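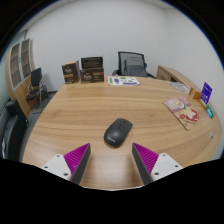
Desk work with the hand-held gripper, computer mouse task.

Fekero good practice project
Progress report to the Calado fund
June 6, 2026

Hello all,

I'll start with the rulebook, as that's what you're paying for. Draft 2 is finished and in use at both sites, Cusholm and Skuswood. It's shorter than the first draft (you were right about that, and thank you for saying it kindly) and most of the pages now deal with things an operator has to decide with the gripper already in hand. The long background section has moved to an appendix. I'm still fond of it, but people were scrolling past it to get to the checklist and I can't blame them.

So far we've recorded 1,811 demonstrations under one draft or the other. Of those, 1,372 have been through review, and 921 of the reviewed ones passed every rule with no notes at all. I'd hoped for more. A good part of the gap comes from the early recordings, made before the rule on room setup had settled down, and we're holding those to the new wording anyway. I could have graded them on the old one and sent you a prettier number, but then the two drafts couldn't be compared.

What changed between drafts

The biggest change is to how we define a start position. Draft 1 said the gripper should be "open and near the object," and everybody read that differently. Some people hovered high over the desk, some were practically touching. Draft 2 says the fingers are open, both fingertips are in view, and the object can be seen clearly before anyone moves in. Three checks, and the operator says "ready" out loud when they're met. It felt silly for the first hour and then we all stopped noticing.

The second change is about clutter. I used to want a cleared surface for every task. The Skuswood team talked me out of it, and they had a good case: desks have boxes and papers and magazines on them, and a rulebook that only works on a bare desk won't help anyone who has a real office to deal with. So background items are allowed now, as long as they stay put for the whole set and leave the working area free. If something gets bumped, you stop, write it in the log and start a new set. Putting it back "about where it was" is not okay, and yes, I added that line for myself. 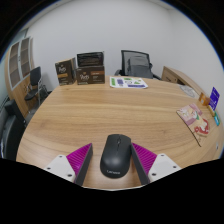
Centering turned out to be the rule we argued over most. Draft 1 asked for the object to be exactly midway between the fingers before closing, and reviewers were marking down perfectly reasonable approaches over a sliver of space. Then there's the question of whether we even want it perfect, given that a policy trained only on perfect approaches hasn't seen much of life. Draft 2 accepts an offset if the object is between the two fingers and neither pad is pressing on it from above. With the mouse nearer the right finger than the left, as it is here, the old wording would have meant a fail and the new one lets the reviewer carry on to the next item. We do ask for the offset to be noted, left or right, so we can check later whether one operator always leans the same way. (I lean right. It's in the log.)

We also have a short rule on readable text now. Product names on ordinary objects are fine, and the "Lenovo" on the mouse is the sort of thing I'd leave alone. Names, addresses, badges and anything on a screen are not fine, and those get cleared before recording starts. Printed sheets need a look too, and the person who checks them shouldn't be the person recording.

What isn't working yet

Reviewer agreement is weaker than I want on what counts as a "clean release." Two people can watch the same recording and honestly disagree on whether the object was placed or dropped the last little bit. I've rewritten that paragraph four times. My current plan is to give up on words alone and attach a handful of reference clips, good ones and borderline ones, with the decision explained under each.

The log form is also too long. Cusholm fills it in faithfully and Skuswood fills in the top half - I suspect Skuswood has the better idea.

Next steps

Finish reviewing the rest of the recordings, build the clip set, cut the log to one page, and get draft 3 to you in September. Spending is on plan. I'd like to move a small amount from travel to reviewer hours, so please let me know if you need a formal request for that or if a line in this report will do.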